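생활과 공간 | 3월호
글 시그룬 호블란(Sigrun Hovland)

작은 선반의 질서
간식을 놓는 자리에 대하여

나는 한국어를 어른이 되어 배웠다. 그래서 지금도 어떤 단어 앞에서는 잠시 멈춘다. '간식'이라는 단어가 그렇다. 사이 간, 먹을 식. 끼니와 끼니 사이에 먹는 것이라는 뜻이라고 선생님이 칠판에 써 주셨을 때, 나는 이 말이 시간만이 아니라 장소에 대한 말처럼 들렸다. 책상과 문 사이, 회의와 회의 사이. 간식은 그런 틈에 놓여 있다.

이번 호를 위해서 나는 한 달 동안 그 틈을 보러 다녔다. 사무실 탕비실, 공부방, 미용실의 대기 의자 옆, 그리고 선반 하나만 있는 작은 무인 코너들이다. 큰 가게는 일부러 뺐다. 큰 가게의 진열은 전문가가 도면을 보고 하는 일이고, 그것에 대한 책은 이미 많다. 내가 궁금한 것은 두 칸짜리 선반을 가진 사람이 무엇을 어디에 두는가 하는 문제였다.

첫 번째 방문은 피스트브리지(Pistbridge)라는 공유 사무실이었다. 4층 복도 끝에 간식 코너가 있는데, 선반을 채우는 일은 움피니 오세이 씨가 맡고 있다. 일요일 오후 건물이 조용할 때 와서 채운다고 했다. 나는 그날에 맞추어 갔고, 오세이 씨는 이미 상자 두 개를 뜯어 놓고 있었다.

"처음에는 그냥 빈 데에 넣었어요." 그가 말했다. "그러면 사람들이 못 찾아요. 콜라가 있는데 콜라가 없다고 메모를 붙여요."

그가 쓰는 공책을 보여 주었다. 지난 한 철 동안 나간 물건이 모두 843개였고, 그중 178개가 감자칩이었다. 나는 감자칩이 더 많을 줄 알았다. 오세이 씨는 음료가 항상 이긴다고 했다. 오후가 되면 사람들은 배가 고픈 것보다 목이 마른 것이라고 한다. 그 말이 맞는지 나는 확인할 방법이 없지만, 나도 오후에는 물보다 주스를 집는 사람이다.

무엇을 위에 두고 무엇을 아래에 두는가

여러 곳을 다니면서 보니, 배치는 대체로 비슷한 모양으로 모였다. 서로 모르는 사람들이 따로 고민해서 비슷한 답에 왔다는 점이 나는 재미있었다. 병은 낮은 칸에 둔다. 무겁고, 넘어지면 옆의 것까지 같이 넘어지기 때문이다. 상자에 든 음료는 모양이 반듯해서 높은 칸에 나란히 세우기 좋다. 봉지 과자가 가장 어렵다. 봉지는 서 있는 물건이 아니다. 안에 공기가 들어 있어서 눕히면 자리를 많이 차지하고, 세우면 앞으로 미끄러진다.

그래서 봉지에는 기댈 곳이 필요하다. 이때 철망 선반이 도움이 된다. 나는 전에는 철망 선반을 좋아하지 않았다. 창고 같고 조금 차갑게 보인다고 생각했다. 그런데 이 취재를 하면서 생각이 바뀌었다. 망에 기대어 놓은 봉지는 얼굴을 앞으로 향하고 있어서 무슨 맛인지 멀리서도 색으로 알 수 있다. 병은 그 아래에서 종류별로 모여 있으면 된다. 그리고 옆면이 막힌 나무 선반과 달리, 철망은 옆에서도 안이 보인다. 무엇이 떨어졌는지 확인하려고 허리를 굽힐 필요가 적다.

물론 단점도 있다. 칸이 넓은 망에는 작은 젤리나 사탕 봉지의 귀퉁이가 자꾸 빠진다. 미용실을 하는 한 분은 바닥에 얇은 판을 깔아서 해결했다. 그 판이 무엇이냐고 물으니 옛날 달력 뒷장이라고 하셨다. 두꺼운 달력이었다.

색으로 찾는 사람들

글자를 읽기 전에 사람은 색을 먼저 본다. 이것은 외국어로 사는 사람이라면 누구나 몸으로 안다. 내가 처음 한국에 왔을 때 나는 우유를 파란색으로, 라면을 빨간색으로 기억했다. 한 번은 색만 믿고 샀다가 아주 매운 저녁을 먹은 적도 있다. 지금은 글자를 읽을 수 있지만 손은 여전히 색을 따라간다.

중국 과자를 파는 코너에 가면 그때의 감각이 다시 돌아온다. 한자를 조금 알아도 포장에 쓰인 큰 글씨는 장식이 많아서 빨리 읽지 못한다. 대신 그림이 도와준다. 토마토가 있으면 토마토 맛, 구운 고기가 있으면 아마 바비큐 맛이다. 그래서 봉지의 아래쪽이 병에 가려지지 않게 하는 것이 의외로 중요하다. 맛을 알려 주는 그림이 그쪽에 있는 경우가 있다.

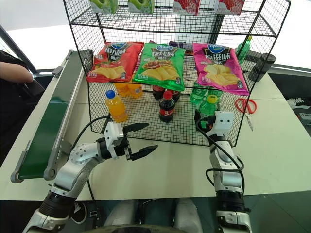
세 병씩, 한 무리로

공부방 자데크(Jadeck)에서는 선반을 아이들이 직접 정리한다. 규칙은 벽에 붙어 있고 딱 두 줄이다. '같은 것은 같이. 앞이 비면 뒤에서 당긴다.' 나는 이 두 번째 문장을 오래 쳐다보았다. 당긴다는 동사가 좋았다. 앞의 병을 누가 가져가면 뒤의 병이 한 걸음 나온다. 줄을 서 있는 사람처럼.

이렇게 하면 새로 산 것은 항상 뒤로 가고, 먼저 산 것이 먼저 나간다. 가게에서는 당연한 일이지만 집에서는 잘 안 된다. 우리 집 냉장고 안쪽에는 언제 샀는지 모르는 자두 주스가 있었다. 이 글을 쓰는 동안 버렸다.

한 종류를 몇 개까지 둘지는 사람마다 의견이 다르다. 오세이 씨는 앞에 하나, 그 뒤에 두 개면 충분하다고 한다. 더 많이 두면 깊은 곳에 손이 안 닿고, 더 적으면 하루도 못 간다. 자데크의 선생님은 반대로 가득 채우는 쪽이다. 빈자리가 있으면 아이들이 거기에 지우개를 넣는다고 하셨다.

흰 탁자라는 바닥

선반 이야기를 하면 사람들은 선반만 생각한다. 그러나 선반이 서 있는 곳도 보아야 한다. 탈룩데르(Talukder)라는 작은 가구 공방에서는 나에게 선반보다 먼저 탁자를 고르라고 권했다. 검은 철망은 어두운 나무 위에 놓으면 무겁게 가라앉고, 흰 상판 위에서는 선이 또렷해진다. 그리고 흰색은 흘린 주스를 숨겨 주지 않는다. 공방 주인은 그것을 장점이라고 했다.

높이도 물어보았다. 바닥에서 바로 올라오는 긴 선반은 아랫칸을 아무도 쓰지 않게 되기 쉽다. 탁자 위에 올린 낮은 선반은 모든 칸이 손 높이에 있다. 대신 앞에 30센티미터는 비워 두라고 했다. 물건을 꺼낸 사람이 컵을 잠깐 내려놓고 가방에서 카드를 찾을 자리다. 나는 집에 와서 자로 재 보았고, 우리 집 식탁에는 그 자리가 없었다.

집에서 해 본 것

취재가 끝나고 나도 두 칸 선반을 하나 샀다. 진데미어(Zindemier)라는 상표의 조립식인데, 설명서가 그림으로만 되어 있어서 내 한국어 실력과 관계없이 똑같이 어려웠다. 망 한 장을 거꾸로 끼워서 다시 풀었다.

아랫칸에는 보리차와 탄산수, 그 위에는 과자 두 봉지와 종이팩 두유를 놓았다. 첫 주에는 매일 저녁 줄을 맞추었다. 둘째 주에는 남편이 두유 옆에 건전지를 놓았고, 나는 그것을 며칠 동안 못 본 척했다. 같은 것은 같이, 라고 종이에 써서 붙일까 생각했지만 아직 안 붙였다. 건전지는 지금 네 개다.

오세이 씨에게 이 이야기를 전화로 했더니 그의 선반에도 주인 없는 우산이 걸려 있다고 한다. 옆면 철망에 손잡이가 딱 맞는다고 했다.

본지 소식을 이메일로 받아 보시려면 뉴스레터를 신청해 주세요. 구독은 언제든지 해지할 수 있습니다.

편집부 문의 | 정기구독 안내 | 개인정보 처리방침 | 무단 전재 및 재배포 금지 | 맨 위로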